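ロボット実習II 第4回 配布資料
手持ちグリッパによる教示データの集め方

前回は遠隔操作(リーダ側の腕を動かし、フォロワ側の腕が追従する方式)を練習しました。今回はロボット本体を使わないで、人が手持ちグリッパを持って作業をし、その動きを記録する方式を学びます。担当は田村(Genji Tamura)です。

1. 二つの方式の違い
遠隔操作では、記録した関節角をそのままロボットの学習に使うことができます。しかし操作に慣れるまで時間がかかります。手持ち方式は作業が速いですが、手先の位置と姿勢をカメラの映像から推定しなければなりません。そのため、手を急に振ると推定が失敗しやすくなります。

2. 作業の手順
机の上の物を一つつかみ、持ち上げて、布の上に置きます。物に近づくときは、二本の指の間に対象が入っていることを確認してから閉じてください。
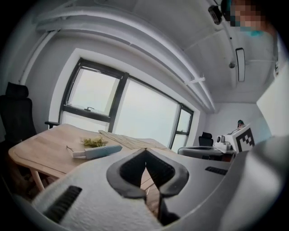

一回の教示は15秒以内とします。途中で物を落とした場合も、記録を止めずに最後まで続けて、後で「失敗」の印を付けます。各班で25回行い、4回に一度は物の置き方を変えてください。いつも同じ向きに置くと、学習した方策は別の向きに対応できません。

3. 注意
・指の開閉はゆっくり行うこと。
・レンズを手や袖で隠さないこと。
・始まりと終わりで、手を一秒ほど静止すること。

4. 課題
自分の班の記録から成功例と失敗例を一つずつ選び、手先の軌道の違いを説明しなさい。提出は木曜日の授業の前までです。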